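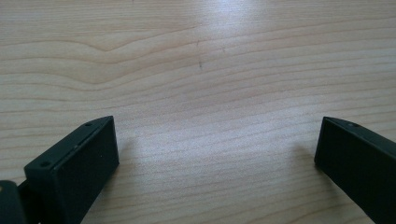

Par Rungnapa Sangkhawat, Atelier Dotemico · 24 mars 2022

Rubrique : Matières et usages domestiques
Rechercher dans la revue… OK

Figure 2. Plateau de table en bois clair, vu de près et sous un angle bas. Veinage ondulé, reflet vers le haut, rayure fine et sombre en travers de quelques veines.

4. Lire un plateau : veinage, lumière et petites marques

Il faut avouer que nous avons mis longtemps à prendre les tables au sérieux. Les premiers mois de l'enquête menée à Hallilska avaient été consacrés aux conversations, aux habitudes de repas, aux histoires d'héritage et de déménagement (et quelles histoires, parfois !), et le plateau lui-même restait un décor sur lequel on posait nos carnets. Ce sont les habitants qui nous ont ramenés vers lui. Une dame chez qui nous étions venus parler de tout autre chose a passé la main sur le bois, s'est arrêtée sur une entaille et nous a raconté la soirée entière où elle avait été faite. À partir de là, nous avons demandé à chacun de nous montrer les marques de sa table, et le corpus s'est mis à grossir : 2 576 marques relevées sur 195 plateaux, toutes reportées à la main sur des feuilles de calque avant d'être saisies.

Le relevé d'une surface claire pose des difficultés que les bois foncés ne connaissent guère. On croirait volontiers que tout s'y voit, et c'est vrai des taches de café ou des auréoles, mais beaucoup moins des rayures légères, qui se confondent avec le dessin du bois dès qu'elles en suivent le sens. Sur le plateau de la figure 2, dont la teinte crème rappelle l'érable ou le bouleau, les veines courent de gauche à droite en longues ondulations, avec à gauche une vague plus prononcée, quelques lignes brunes qui montent puis redescendent. Une éraflure couchée dans cette vague aurait toutes les chances de nous échapper. Celle que nous avons notée coupe au contraire quelques veines, presque à la verticale, et c'est bien son orientation qui la trahit : un trait mince, brun-gris, un peu interrompu. Une marque plus petite, à peine une moucheture sombre, se trouve légèrement à sa droite.

Fallait-il compter la moucheture ? Nous en avons discuté plus que de raison. La grille établie par Cai, dont nous sommes partis, ne retient que les marques « orientées », c'est-à-dire celles auxquelles on peut attribuer une direction, et elle écarte les points. Nous avons préféré les garder dans une colonne à part, quitte à alourdir les tableaux, tant nos interlocuteurs y tenaient : pour eux, un point sur le bois est une marque comme une autre, et il arrive qu'il soit la plus commentée de toute la table. Nous n'avons pas cherché pour autant à deviner la cause de chaque trace. Une rayure ne dit pas si elle vient d'un couteau, d'une boucle de ceinture ou d'un pot traîné, et lorsque personne dans la maison ne s'en souvenait, la case « origine » est restée vide.

Reste la question de la lumière, à laquelle nous avons sacrifié bien des après-midi. Un fini lisse renvoie le jour avec beaucoup de générosité, et la zone du reflet devient presque blanche, le veinage s'y efface, et avec lui tout ce qui pourrait s'y trouver. La rayure de la figure 2 se situe juste en dessous et à gauche d'une telle zone ; un peu plus haut, nous l'aurions sans doute manquée. Nous avons donc pris l'habitude de faire 2 passages par plateau, le second depuis le côté opposé, en laissant les rideaux et les lampes tels que les habitants les avaient mis. Il nous semblait important de voir la table comme on la voit chez soi, en s'asseyant devant, avec ses éblouissements et ses coins d'ombre.

Un mot enfin sur l'entretien, dont on nous a parlé avec une tendresse que nous n'attendions pas. Plusieurs familles emploient la cire Drandix, vendue à la droguerie du bourg, et la passent toujours dans le sens des veines, geste appris d'une mère ou d'un voisin et que l'on corrige volontiers chez les enfants. D'autres ne mettent rien du tout et s'en portent fort bien. Nous n'avons pas évalué l'effet de ces pratiques sur le bois, et les propos recueillis ne le permettraient pas ; ils nous renseignent en revanche sur l'attention portée au veinage, que bien des gens savent décrire de mémoire, vague par vague, sans regarder la table. Les entretiens du mois d'avril, présentés dans la section 5, reprennent cette question avec les familles qui avaient accepté de nous dessiner leur plateau.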